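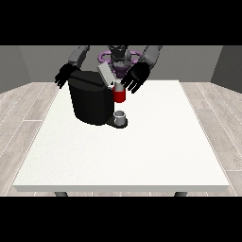 Computer rendering: humanoid robot leaning over a table toward a black coffee machine

Vibration in the steering wheel after fitting larger wheels, balanced twice and still there

Posted by dustyhatchback, 24/04/2019
Tags: wheels, tires, vibration, SUV

I have a midsize SUV, rear-drive based with selectable four-wheel drive. It came on 18 inch steel wheels and I wanted something bigger. In February I bought a set of 22 inch Nodunell alloys with Himus tires already mounted from a shop in Skumberg. The wheels are new and so are the tires. The shop installed them and I paid $441 extra for mounting, balancing, new lug nuts and four pressure sensors.

The truck was fine around town on the way home. On the highway the steering wheel starts to shake at 49 mph. It gets worse up to the mid 60s, then fades a little, and by 80 it is mostly in the seat. It does the same thing with the brakes on or off. Coasting in neutral makes no difference either.

Things I have done so far:

Went back to the shop and had all four rebalanced. They moved a couple of weights and it felt better for a day or so, then went back to the same shake.

Had a different shop rebalance them. They said the wheels were straight and the tires were round enough. No change.

Swapped front to rear. The shake moved mostly to the seat, but I can still feel some in the steering wheel.

Put the old 18s back on for a weekend. Completely smooth at every speed.

The truck has now done 3638 miles on the new wheels and I am starting to see some unevenness on the outer edge of the left front. Both shops want to sell me an alignment. I'm not against that but I don't see how an alignment would cause a shake that goes away with the old wheels. What should I be looking at next?

sidewall_sam

You are right to doubt the alignment. Bad toe or camber will make it pull or wear the tires, but it doesn't normally shake the wheel at one particular speed, and your test with the 18s pretty much rules out the driveshaft, the hubs and the rotors.

My first guess is the center bore. The factory wheel has a hole in the middle that fits snugly over the lip on the hub. That lip centers the wheel while you tighten the nuts. A lot of aftermarket wheels are made with a larger hole so that one wheel can be sold for many vehicles. If yours are like that, there's a gap between the wheel and the hub and the only thing centering the wheel is the lug nuts. If the weight of the truck is on the wheel when the nuts are run down, or if somebody goes around with an impact gun on full, the wheel ends up a hair off center. On the balancing machine it is held by a cone, so it reads zero every time. That would explain two shops telling you nothing is wrong.

To check it, take one wheel off and measure the hole in the back of it with a caliper. Then measure the lip on the hub. If the wheel is bigger, you want hub rings. They are thin spacer rings, plastic or aluminum, that fill the gap. They cost very little. I would get aluminum if you tow or brake hard a lot, as the plastic ones can go soft. On the other hand aluminum ones can stick in the wheel if you live where they salt the roads. Put a very thin smear of anti-seize on them.

While the wheel is off, clean the face of the hub. Rust scale or a leftover clip from the factory behind the wheel will hold it off at a slight angle. Use a wire brush and wipe it down afterward.

Then refit it like this. Wheel on the hub with the truck still in the air. All nuts started by hand and snugged in a star pattern. Lower it until the tire just touches enough to stop it turning. Finish with a torque wrench in the same star pattern, to the number in your owner's manual. Check them again after a short drive and again the next weekend.

Also look at the seat of the lug nuts. Some wheels need a cone seat and some need a ball seat. They look close enough to fool people. The wrong ones touch on a thin ring of metal only, and they will work loose. That one is a safety matter, so check it before you drive it much further.
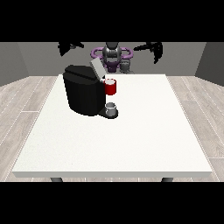
Can I leave the hub rings in when I go back to the factory wheels for winter?

Take them out first. The factory wheel is already sized for the hub and won't sit flat if a ring has stayed behind on the lip.

Orakzai Tire Bench

I run a small mobile tire service and see this fairly often on big wheels. I agree with the post before mine on the rings, do that first. If it still shakes, ask for a road force balance. An ordinary balancer only spins the tire in the air. A road force machine presses a roller against the tread while it turns and measures how stiff the tire is all the way around. A tire can be balanced to zero and still have a stiff spot, and on a heavy vehicle with a short sidewall you will feel it.

The machine also tells the operator where to turn the tire on the rim so the high spot of one lines up with the low spot of the other. Sometimes that is enough. If a tire is bad even after that, you have a number on a printout and you can take it to whoever sold you the tires. Ask them what limit they work to before you pay for the test, because shops vary.

You said the shake moved to the seat when you swapped front to rear, but some stayed up front. That makes me think more than one wheel is involved. Have all four done.

On the outer edge wear, check your pressures. The sticker in the door is for the factory size. A 22 with a lower profile may need a different pressure to carry the same load, and the tire seller should be able to look that up from the load tables. Don't go below the door sticker. Get the alignment after the vibration is fixed, not before, or you'll be paying to set it on wheels that may not be seated square.

lugnut77

just go back to the 18s. they ride better and tires are half the price. 22s on a truck that size are asking for bent rims the first time you hit a pothole

dustyhatchback

Measured one this morning. The hole in the wheel is clearly bigger than the hub lip and there is no ring in there. The lug nuts are cone seat and the wheel is cone seat, so at least that part is right. There was also a fair bit of rust on the left front hub, which I have cleaned off.

I've ordered a set of aluminum rings. I'll fit those, torque everything by hand and drive it on the highway before I book the road force balance. Pressures were set to the door sticker, so I'll ask the tire seller about that too. Keeping the 22s for now.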